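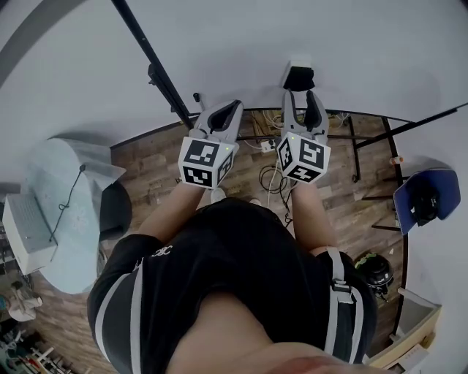 One customer at Seol wrote to ask whether a new operator could start recording usable demonstrations on day one, or whether the Zirketti kit needed a technician in the room every time. A new operator can record on day one. A technician is needed for the first setup and for moving the kit to another site.

Zirketti Handheld Pair

The Handheld Pair is a set of two hand-held grippers for collecting two-handed manipulation examples without a robot. The operator holds one in each hand and does the task. Each gripper has two fingers with dark pads on the inside and carries a white marker cube, so its position can be tracked while the operator works.

Recording

Sessions are started and stopped from a laptop running Nendis, our recording software. Each demonstration is saved as its own episode with gripper pose, finger opening and video on one clock. Episodes can be marked good, bad or unsure at the end of a take, and the mark stays with the file on export.

We suggest short tasks to begin with: folding a cloth, placing cups on a rack, opening a drawer. Keep the marker faces clean and don't cover them with tape or sleeves. If tracking drops out during a take, Nendis flags the episode and leaves it out of the training export unless you put it back by hand.

Running time is up to 8 hours per charge. Internal storage holds 900 episodes of average length.

In the box

Two grippers, left and right
Two marker cubes, fitted
Shoulder strap
Charger and cables
Spare finger pads
Nendis license, 18 months

Export

Files can be exported for Vareten or as plain folders of video and pose tables. Finger travel is recorded as a percentage, so the same episodes can be used with robot grippers of a different width.

Ordering

Part number ZHP-63. Replacement pads and cubes are sold separately. Cubes are calibrated to their own gripper, so please give the serial number when ordering a new one.

Page updated October 13, 2023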